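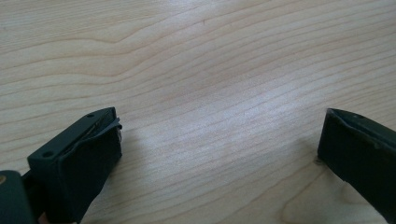 From: Beverley Hollis
To: office-moves list
Date: July 7, 2026
Subject: Re: [office-moves] table and white cart

Kai-wen, answers under your questions.

Kai-wen Tai wrote:
> Is the pale wood table going to Mansour with the desks, or does it
> stay? I have it on one list and not on the other. Also, what do you
> want done with the white wire cart? If it goes, somebody has to
> decide about the things on top of it.

The table stays. It was on the first list by mistake and I have taken it off. Please don't let anyone tape labels to the top. The last labels we used left glue on two desks and I spent a morning on them with dish soap. Tie a tag to a leg. If it has to be wiped down, use a damp cloth and then a dry one, no spray.

The cart goes, and it should go in one piece. It is item 226 on the sheet. I measured the doorway at Mansour and it is 30 inches clear, so measure the cart at its widest point, railings included, before it goes on the truck. Please send me the number. 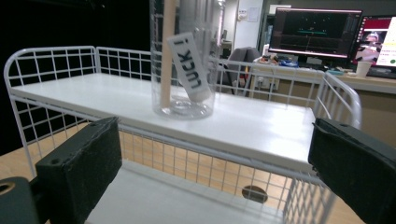

The top shelf needs to be cleared first. The tall clear container with the dowel in it can ride up front with whoever is driving. Take the dowel out and lay it flat. The LUCK! card goes in an envelope with my name on it. I would like it back in the container at the other end.

The office chairs are still undecided. Solness offered to take the older ones and I am waiting to hear how many they want. Leave them where they are for now, and don't stack anything on the seats.

One correction to the supply list. It says 70 flat boxes, but that was the November order. Please check what is left in the closet before ordering more.

Beverley

_______________________________________________
office-moves mailing list
To unsubscribe, send a blank message with "unsubscribe" in the subject line.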